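August, abends, 2. Durchlauf Grollel

Nachtrag zu gestern. Das Nerkport-Vorserienhandy bootet jetzt durch, Firmware vom Nachmittag drauf. Display ok, Touch ok, linker Rand reagiert immer noch träge wenn Hülle drauf. Ohne Hülle alles gut. Also doch die Hülle und nicht der Digitizer? Anneli meint Digitizer. Notiert, nicht entschieden.

**Akku**

- Entladung mit Video in Schleife, WLAN an, Mobilfunk aus, Helligkeit auf 400 Nits fest
- Anzeige springt von 31 % direkt auf 4 %, dann aus
- zweimal gemacht, zweimal das gleiche
- Zellspannung sieht dabei unauffällig aus, also eher die Kalibriertabelle als die Zelle
- Tabelle ist noch die vom alten Muster!! Wer hat die eingecheckt? (Ich vermutlich.)

Neue Tabelle heute nacht rechnen lassen, morgen früh flashen. Bitte Gerät B nicht anfassen, hängt am Messplatz und muß durchlaufen.

**Funk**

Dvorak-Build gegen Zorness-Build verglichen, gleiche SIM, gleicher Platz am Fenster. Dvorak bucht sauber ein, Zorness verliert nach dem Flugmodus die Zelle und findet sie erst nach Neustart wieder. Reproduzierbar. Log liegt im Teamordner unter Modem, die Zeitstempel darin sind eine Stunde daneben, nicht wundern. Zeitzone hab ich vergessen umzustellen.

Bluetooth: Kopfhörer koppeln geht, Lautstärke am Kopfhörer wird aber nicht ans Telefon gemeldet. Alter Fehler, stand schon beim Grollel-Muster auf der Liste und ist dann irgendwie rausgefallen. Wieder aufgenommen.

**Kamera**

Autofokus pumpt bei Kunstlicht, vor allem bei nahen Motiven. Tageslicht besser. Weißabgleich kippt ins Grünliche sobald die Deckenleuchten an sind. Anneli schickt neue Parameter, bis dahin keine Bewertung der Bildqualität, auch nicht "nur mal kurz" für die Präsentation.

Auslöseverzögerung gefühlt kürzer als beim letzten Build. Nicht gemessen. Messen!

**Gehäuse**

Einschaltknopf klappert bei Gerät A, bei B nicht. SIM-Schublade sitzt bei beiden zu stramm, Nadel hat sich wieder verbogen. Neue Nadeln bestellen, die dickeren. USB-Buchse minimal schief, Kabel rastet aber ein.

**Offen**

- Kalibriertabelle tauschen, Entladung wiederholen
- Zorness-Log an die Modemleute, mit Hinweis auf die falsche Uhrzeit
- Touch am linken Rand mit anderer Hülle gegentesten
- Ladeelektronik: wird beim Schnelladen warm am oberen Rand, Thermoelement ankleben und ordentlich mitschreiben
- Sprachdatei: im Einstellungsmenü steht "Benachrichtungen", Ticket ist auf

Update 21 Uhr: Gerät A hat sich beim Kopieren auf die Speicherkarte aufgehängt. Andere Karte rein, lief durch. Erste Karte mit Klebeband markiert, liegt in der Schublade links. Nicht benutzen bis geprüft.
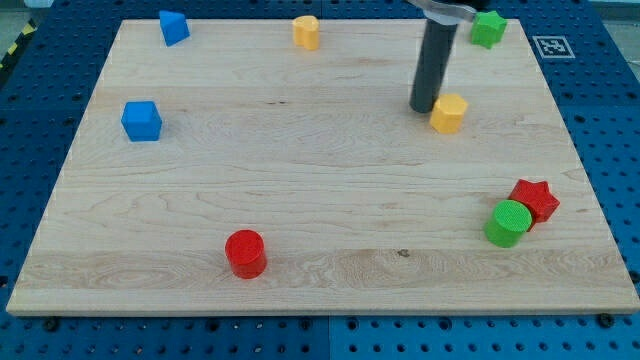
Yuk-lan Kong

Noch für morgen: Ladekabel aus dem Besprechungsraum zurückholen, und Anneli wegen der Parameter anrufen, falls bis Mittag nichts da ist. Gerät B erst abklemmen wenn die Messung fertig gespeichert hat.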